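**Week 4 – Storage in the home**

Before factories, most households kept their goods in chests. A chest is simple to build, but whatever lies at the bottom is hard to reach. Cupboards with doors solved this and took up less floor.

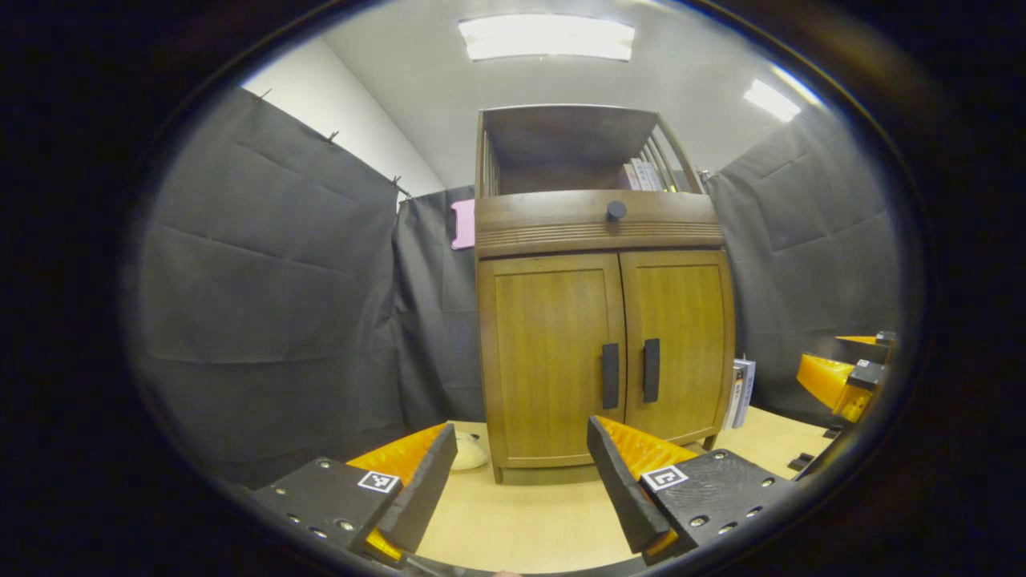 Wide boards swell and shrink with the seasons. Joiners dealt with this by setting a loose panel in a grooved frame – the panel moves, the frame stays the same size. Glue the panel in and it may split.

Reading: Aerts, chapter 2, and the Hendriks price list (handout). Bring one page of notes on the price list to the seminar with Joris Peeters.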